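Vandora Lab Publishes Kitchen Robot Results, and Says Why They Should Be Read With Care

10/06/2025

Vandora today released results from Triltness, a method for training household robot arms in simulated kitchens before they touch a real one. The numbers are decent. The lab would like readers to hold off on the applause.

Triltness was trained on 3000 simulated kitchens and then tested on 400 simulated tasks it had not seen, most of them opening an appliance, turning a knob or moving a dish. It finished more of them than Brarnix, the lab's earlier method, by 20 percentage points.

"That gap is real, and it was measured inside a computer," said Rowena Padilla, who led the study. "A simulated oven door never sticks. Ours at home does, and I have not seen a robot open it."

Padilla's team lists other doubts in the paper. Scores fell when the lighting changed. Knobs gave the arm more trouble than handles did. Only 2 physical kitchens have been tried so far, both at the lab's Ocampo site, and the team considers that too few to report a success rate. The field has a habit of reporting one anyway, and then going quiet when the robot meets a cluttered counter.

The code, the task list and every failed run are available on request. Outside groups are invited to repeat the tests, preferably in kitchens Vandora did not design. A second round of physical trials starts in November, and the lab will publish those scores whichever way they go.

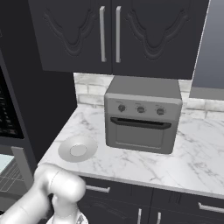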